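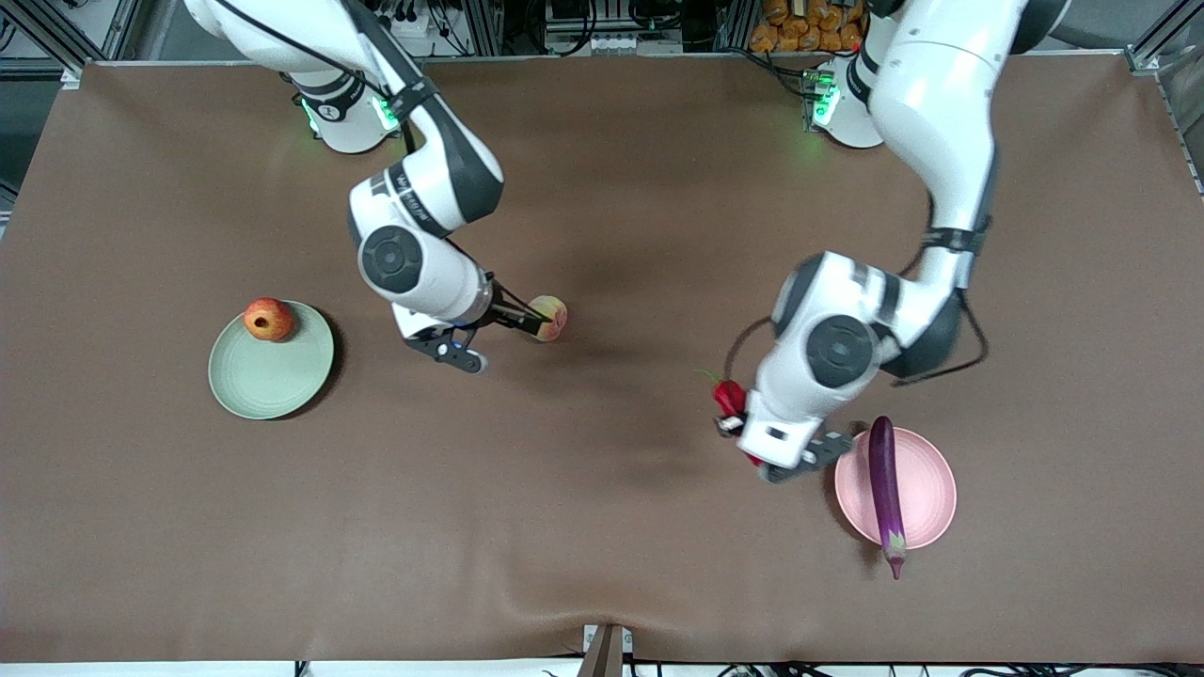

Wir verwenden Cookies, um diese Seite zu verbessern. Mehr erfahren | Akzeptieren

Lesezeit: 2 Minuten

Zweiarm-Projekt in der Gemeinschaftswerkstatt, nächste Runde. Ich sortiere jetzt Obst und Gemüse auf Teller, und ja, ich hab dabei einen Riesenspaß!

Der Pfirsich ist mein Endgegner. Der rechte Arm hält ihn knapp über dem Tisch, und bei der Greifkraft hab ich ewig rumgestellt. Bin jetzt bei 27 Prozent, mit 30 war mir das zu grob.

Apfel auf den grünen Teller, Aubergine auf den rosa Teller. Die Aubergine ist so lang, dass der Stiel über den Rand ragt – zählt trotzdem, meine Werkstatt, meine Regeln :)

Beide Arme hängen an einer Steuerung von Vokton. Das Handbuch hat 44 Seiten und genau eine davon handelt vom Betrieb mit zwei Armen. Den Rest hab ich mir aus dem Halwood-Forum geholt (danke an alle da!!).

Wer sowas nachbauen will: gebt den Kabeln Luft. Ich hatte sie erst ganz stramm am Arm, und beim Drehen vom Handgelenk hat es mir sieben Mal den Stecker gezogen. Jetzt hängen sie in Schlaufen, sieht wilder aus, läuft aber.

Ach so, die braune Unterlage: ein paar Falten sind noch drin, die streich ich morgen glatt. Oder übermorgen.

Als Nächstes will ich vom einen Arm zum anderen übergeben. Tipps zum Timing gern hier drunter!

© 2020 | Kontakt | Nach oben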